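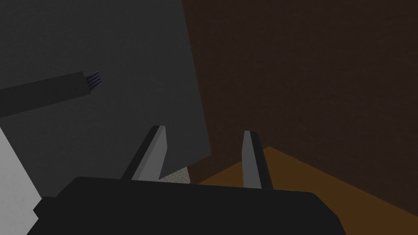

Submitted by Busisiwe Radebe

Walton Adult Reading Program
Interim report to the Sachdeva Fund, second period

The grant supports one-to-one reading lessons for adults in Walton and in the two villages served by the Urisano bus route. This report covers the months from March through July. The budget statement has been sent separately.

Enrollment and attendance
At the close of July, 70 adults were enrolled, against 55 at the end of the first period. Most of the new learners were referred by the health clinic, where our leaflet is now handed out with appointment letters. Attendance fell in May, when the packing season began and evening shifts were extended. We moved the Monday lessons to 7:30 p.m. in response, and attendance recovered in part. It has not returned to the March level.

Tutors
We have 18 trained tutors. Rangi Tomoana led both training weekends and has rewritten the section of the handbook on spelling, which tutors had found hard to follow. Two tutors left the area in June. Their learners were reassigned within the month, although one learner chose to wait for a daytime place. 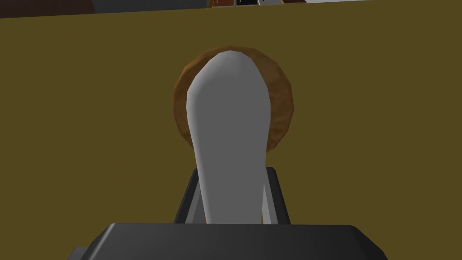

Materials remain the weakest part of the program. The Breltik readers purchased in the first period are suitable for beginners, but the step from Book Two to Book Three is too steep – several learners stopped at that point and asked to start again. Wian Baloyi is preparing short bridging texts on local subjects, including pay slips, bus notices and school letters. Four are in use and the remainder are expected in the fall.

Assessment
Ridwan Rondonuwu carried out the midyear reading checks. Results will be reported in full once the second round is complete, as the present figures leave out learners who joined after April.

Variation requested
We ask the Fund to approve the transfer of the unspent travel allowance to the printing line. Lessons given by telephone on the Urisano side have cost less than planned, and printing of the bridging texts was not foreseen in the original budget. The total award would not change. A decision before September would allow us to place the order in time for the new term.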